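Workshop notebook - August 20, 2018
Compost bin trial, Dromell yard

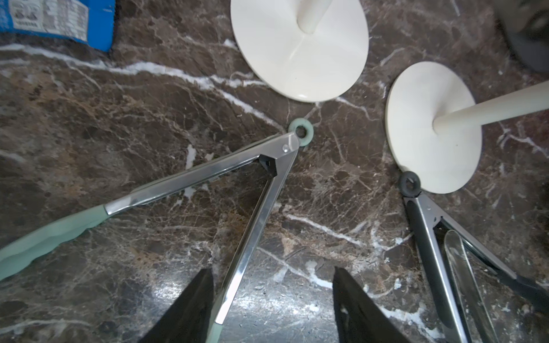
Tongs with mint-green handles on the dark marble.

Turned bins 1 to 4 this morning. Bin 2 is still the warmest, 122 F at the center. Bin 4 is dead cold and smells sour - too many grass clippings from the Arkedel job, packed in wet. Forked it out onto the tarp and mixed in two bags of shredded prunings. Will check again Thursday.

Sieved what was left of bin 1 through the half-inch mesh. Good crumb, a few plum stones and one plant label. Bagged it for the Prosness beds. Total finished compost so far this season is 1229 lb by the yard scale, which still reads a little heavy when the platform is muddy.

The hinge on the bin 3 lid has pulled out again. Longer screws won't hold in that board, so I cut a new one from the leftover cedar and left it to be oiled. Don't stack pots on it meanwhile.

Shredder: blade flipped, belt tightened. It chokes on anything green over an inch thick. Leave the laurel to dry before feeding it in.

To do:
- order mesh, 90 ft roll
- move the leaf cage before October
- ask Xu about the spare thermometer

2 comments | 5 shares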